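I have been putting off writing up these trays, partly because it seemed a silly thing to have opinions on, and partly because every time I sat down to do it I found myself back at the bench moving parts from one to another and enjoying myself far too much. But two people have now written to ask what I settled on for sorting small electronics, so let me try to do it properly.

The set is the Dremanik bench sorting set: four square bins in a warm yellow plastic, plus a stainless steel tray to go between them. It cost me 76 dollars with shipping. I ordered it in June after a bad afternoon with a cardboard lid, a sleeve rolled down at the wrong moment, and a great many parts on the floor.

# Dremanik Bench Sorting Set: A Summer With Four Yellow Bins

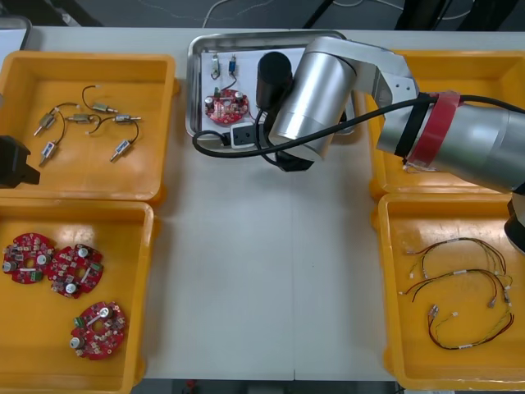
*Vilmos Szalai*

Let me start with the layout, which took me longer to arrive at than I'd like to admit. I had the bins in a row along the back of the table at first, the way you see spices on a shelf, and it was a nuisance. The far ones were always a stretch, and I kept dragging wires across the near ones to get there. Two bins on each side with a clear strip up the middle is so much nicer! The steel tray goes at the top of that strip, within reach of everything, and whatever I care about at that moment goes on it.

The left pair gets most of the work. The upper bin is for the little wired parts, the ones with a thin pin or a metal tip at the end and a length of fine black wire trailing behind. If you have ever kept parts like that in a deep box, you know what they do – you reach in for one and lift out the whole family. These bins are shallow, so the parts lie more or less side by side and the loops of wire stay where you can follow them with your eye. They still tangle if you pile them up (I don't believe there is a bin in the world that would stop them), but a handful spread over the bottom behaves very well.

The lower bin on that side holds the round red circuit boards. They are about the most cheerful looking boards I've ever worked with, disc shaped with a hole in the center, and they come with enough sticking up from them – capacitors, green connectors and so on – that I don't like to stack them. A flat bottom matters here. My old bins, the Trirnard ones I used for years, had ridges molded across the floor, and a board set down on those would rock every time I brushed past. On these the boards just sit. I can fit a few in one bin without crowding, although they will overlap a bit if I get careless, and I do get careless toward dinner time.

Now, the rim. I didn't think I would have anything to say about a rim, and yet! It is wide and flat all the way around, and it makes the bin easy to pick up with one hand without putting your thumb in among the parts. It also makes the bin larger on the table than it is on the inside, so do measure before you order. My first bench was too narrow for the arrangement I wanted, and I ended up moving the whole business to the big white table, where there is room for all four and a cup of coffee somewhere well off to the side.

The color deserves a few words too. In the catalog it is called yellow, and yellow is what I'd call it most mornings, but under some lights it leans toward orange. Either way it is a lovely background for black wire. Gray housings show up clearly, silver tips show up clearly, and the red boards, which I worried would blend in, are perfectly easy to find. I used to work out of black bins, and fishing for black wire in a black bin at the end of the day is no way to treat your eyes.

The steel tray is the piece I'd most happily pay for again. It has rounded corners and a raised rim that will stop anything that rolls, and it wipes clean with a cloth. Its one real fault is the shine. Polished metal under a bench lamp throws light back at you, and a small silver part lying on it can vanish completely while you are looking straight at it.

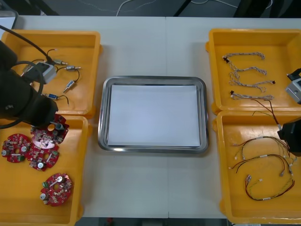
The cure costs next to nothing: a sheet of plain white paper, laid flat and cut so that only a sliver of metal shows around the outside. I can't recommend it enough. The glare is gone from the floor of the tray, the parts stand out beautifully, and you can write on the paper in pencil – a part name, an arrow, whatever you need to remember when the phone rings. When the sheet gets grubby you swap it for another. I go through them faster than I expected, but I have a stack of misprinted pages from a friend at Londisham and just turn them over. Don't bother taping it down. I tried that, and it left a gummy line on the steel that took a good deal of rubbing to get off.

I should be fair about the things I don't care for. There are no lids, and the maker doesn't sell any, so if you share your space with a cat or a grandchild you'll want a cupboard. The bins have nowhere to put a label either. I've been sticking a bit of masking tape on the rim, and it comes away clean, but for this price a little slot for a card would have been welcome. And the set is only sold complete. I would love to buy one more steel tray and keep a second job going beside the first, and the answer I got was that I could buy another whole set.

For comparison, I also borrowed the Jakab set for 11 days. It has deeper bins with a snug stacking lip, and if your trouble is storage, it may suit you better than mine does. I found it slow for sorting. You have to look down into each bin, and the walls throw a shadow just where the small parts like to hide. For screws and washers I'd be quite happy with it. For anything with a wire attached, give me something shallow.

Would I buy the Dremanik again? Yes, and I'd do it sooner. If you're on the fence, set out four shallow dishes and a baking tray one evening, work with them for an hour, and see whether the arrangement suits your hands. Mine took to it right away, and I've been moving the dishes back to the kitchen one at a time ever since.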